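My two weeks without a grocery list

Print this post | E-mail this to a friend

So I gave up the grocery list in October. I've been a list person for 16 years, ever since I moved to Tadham and had to share a fridge, and I was getting awfully bored of my own dinners. Same yogurt, same chicken thighs, same bag of carrots going soft in the drawer. My friend Pushpa shops by just walking in and seeing what looks good, and her food is so much better than mine that I figured I'd try it!

The first trip was a mess. I came home with 4 kinds of cheese and no bread (not even crackers). I also bought a celery root, which I had never cooked before, and it sat on the counter glaring at me until Hạnh told me over the phone to peel it with a knife and mash it with potatoes. Really good, by the way. Lots of butter. 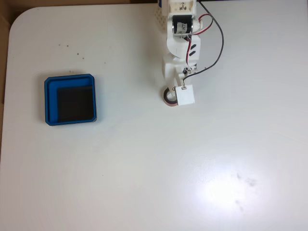 By the second week I'd gotten the hang of it, sort of. I go in around five, when the markdown stickers come out, and pick one vegetable first. Everything else gets built around that -- if it's leeks, then it's soup, and if it's soup, I need something to dunk in it. I still forget dish soap every single time. Gwilym says I should keep a list for the boring stuff and wing the rest, and I hate that he's probably right.

Money-wise, I spent 14 dollars more than usual over the two weeks, and most of that was the cheese. I threw out less, though. One sad cucumber and the end of a bag of spinach, and for me that's a record.

Anyway, I'm going to keep at it through the winter, with a tiny list on the fridge for soap and coffee filters. If you have a good way to use up half a cabbage that isn't slaw, please leave it in the comments. I've got one in there right now and I'm already tired of it.

Print this post | E-mail this to a friend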